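Stornel home-help pilot: progress report for April
To: Chiamaka Ogunleye
From: Da-eun Ryu

Hi Chiamaka,

You asked for the short version first, so: the laundry task is behind, we had one safety stop that I want to tell you about properly, and the money is fine.

The good part of the month was picking. Garments off the sofa and into the basket is the task we promised you, and up to the middle of the month we were flying through it. We'd planned 400 runs for April and I really thought we'd beat that (I'd even told Sun-ja we would, which she has not let me forget).

Then came the fault. On a run just before lunch the left gripper didn't let go of a sweatshirt sleeve when it was told to. The controller thought the fingers were open, so it went ahead with the next move and started pulling the arm back with the sleeve still held. The sweatshirt was snagged on the basket, the basket came along too, and the whole lot swung toward Ruaridh, who was standing closer than he should have been. He hit the stop button and everything froze. He wasn't hurt, the basket was okay, and the sweatshirt is now a rag.

Seung-woo took the gripper apart that afternoon and found the position sensor had worked loose on its mount. It was reporting "open" whatever the fingers were doing. That's a bad way to fail, and our software trusted it completely! We've made two changes. The sensor mount now has a locking screw, and the controller compares motor current with the reported position before it moves the arm away. If the two disagree, it stops and waits for a person.

We also changed how we work around the robot. The floor space is closed off during runs, the person with the stop button stands outside it, and arm speed stays at half until we've done 100 clean runs in a row. Our best streak so far is a bit short of that. The new check is jumpy with thick cuffs and has given us 5 false stops, which Seung-woo is tuning out now.
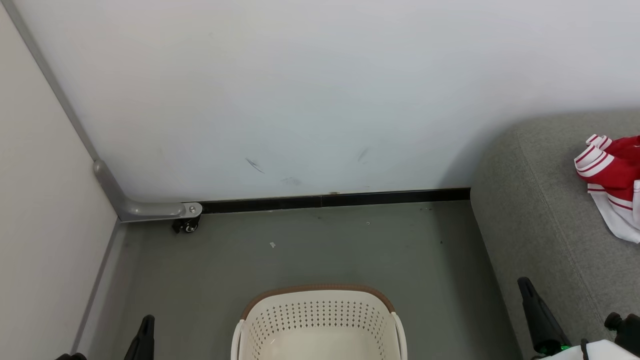

Robot's view of the laundry corner, with the basket between the grippers and a red and white garment on the sofa.

What I need from you is a yes to moving the Adlow demo back by 2 weeks. I'd much sooner show you something slow and boring than rush it and have another sleeve moment. No extra money needed; the spare sensors came out of the repairs line. Sun-ja is writing up the full incident log and will send it over separately, along with the revised run plan for May.

Call me if any of this worries you, I'm in most mornings.

Da-eun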